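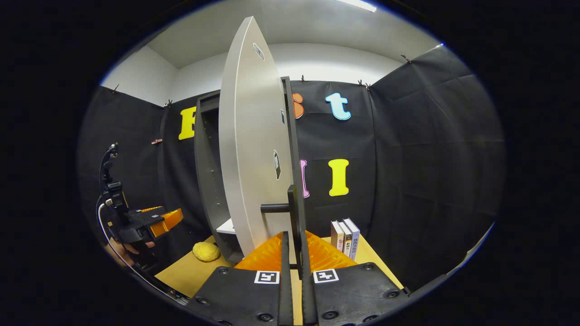 The operators' note returned with the last round asks that the grip check come before the marker check, on the grounds that a finger which has shifted under load will spoil a marker reading taken earlier. The order of Section 2 has been changed accordingly.

# Station Inspection Checklist: Task Demonstration by Hand-Held Gripper

**Site:** Siramow, demonstration station 2
**Checklist issued by:** Skuvonberg, Equipment Safety
**Frequency:** Monday, before the first session, and after any change of gripper parts
**Result this round:** Accepted with two open items

Mark each line P (pass), F (fail) or N/A. Any F in Sections 1 or 2 closes the station until it is cleared.

## 1. Station and surroundings

- [x] **1.1** Tabletop stable, no rocking under hand pressure. **P**
- [x] **1.2** Backdrop secured along the top edge. **P**
 Comment: Binder clips hold well. Press each clip closed by hand.
- [x] **1.3** Foam letters firmly attached to backdrop. **P**
- [x] **1.4** Overhead lighting steady, no flicker. **P**
- [ ] **1.5** Floor behind the operator clear to the marked line. **F, cleared during inspection**
 Comment: A packing carton was inside the line. Removed. Cartons are to go to the Cindau storage bay at the time of unpacking.

## 2. Hand-held grippers

Inspect both units. Record left and right separately where they differ.

- [x] **2.1** Fingers open and close over full travel without sticking. **P**
- [x] **2.2** Soft pads seated, no tears or lifting at the ribs. **P**
 Comment: Left pad shows light wear. Usable. Replace at the August service at the latest.
- [x] **2.3** Finger screws tight. **P**
 Comment: One screw on the right unit took a quarter turn.
- [x] **2.4** Square markers flat, clean and fully readable. **P**
 Comment: Wipe with a dry cloth only. Solvent wipes are withdrawn from this station.
- [ ] **2.5** Cable run free of strain through full arm reach. **Open item A**
 Comment: The left cable pulls when the operator reaches across the body. A longer cable has been ordered through Cortés. Until it is fitted, cross-body reaches are not to be demonstrated at this station.

## 3. Objects used in the task

- [x] **3.1** Tall or top-heavy panels tested for tipping before the first demonstration. **P**
 Comment: The operator keeps hold of an upright panel until it stands unaided. If it starts to fall, let it fall and step back. Do not catch it with the gripper.
- [x] **3.2** Shelving unit stable on the tabletop. **P**
- [x] **3.3** No sharp edges or splinters on handled objects. **P**
- [x] **3.4** Books, cloths and other loose items clear of the working path. **P**
- [ ] **3.5** Object list at the station matches the task sheet. **Open item B**
 Comment: The sheet is one revision behind. Demonstrations may continue, but each session must be logged against the objects present on the table.

## 4. Operator

- [x] **4.1** Sleeves close-fitting, no lanyards or loose jewelry. **P**
- [x] **4.2** Stop word agreed between operator and observer. **P**
- [x] **4.3** Rest break taken after every 76 demonstrations or on request. **P**
 Comment: The log shows 273 demonstrations since the last inspection, with breaks entered as required. Two operators reported wrist fatigue with large panels. Alternate large and small objects where the task sheet allows.

## 5. Before replay on the robot arm

Complete this section only if recorded demonstrations will be replayed here.

- [ ] **5.1** Emergency stop tested from both sides of the table. **N/A**
- [ ] **5.2** First replay run at reduced speed with no object. **N/A**
- [ ] **5.3** All hands outside the marked line. **N/A**

## Open items

| Item | Action | Owner | Due |
|---|---|---|---|
| A | Fit longer cable, left unit | Siramow workshop | On delivery |
| B | Issue current task sheet | Skuvonberg | Next Monday |

File the completed form under station record 876.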